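Laundry sorting

Laundry sorting is the division of clothing and household textiles into groups before washing, or before folding and storage. Garments are usually grouped by color, fabric weight, wearer or the amount of care they need. In homes the work is commonly done on a bed, a floor or a table – any clear, flat surface on which pieces can be pulled apart and spread out.

Color and fabric

Most household guides begin with color. Whites and creams form one group, pale blues and other light shades a second, and dark or strongly dyed items a third. Small loads are often reduced to 2 groups, lights and darks. Cloth with raw or fraying edges is set aside for mending, as loose threads can tangle with other pieces.

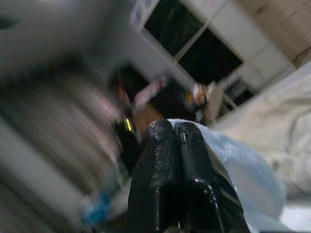

Light blue cloth with loose threads along its edge, beside a cream-colored fabric.

Mixed piles

A mixed pile is one in which shirts, trousers and smaller cloths lie together. The usual practice is to lift the top piece, shake it out and lay it flat, so that seams, pockets and prints can be checked. Printed T-shirts are commonly turned inside out before washing to protect the design. White garments with red parts or trim call for a cool wash, and a new item of this kind is often washed alone the first time.

In his household manual Vurkodwood, Tanvir Miah recommends starting with the largest flat garment and placing the others around it.
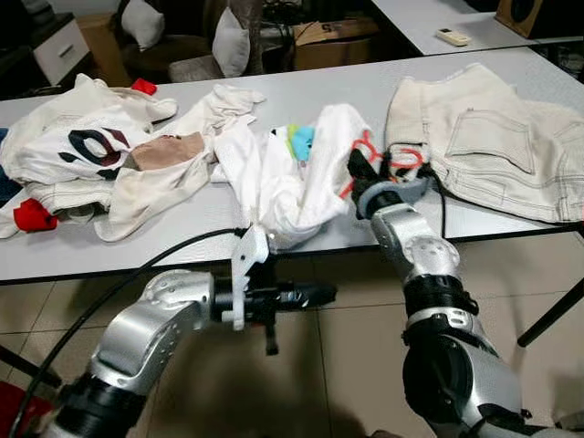

Folding surfaces

Tables used for sorting are generally rectangular and smooth. The Jurnance folding table, sold for home use, has a top 900 millimeters wide. Height matters more than width for long sessions – a low surface forces the user to bend.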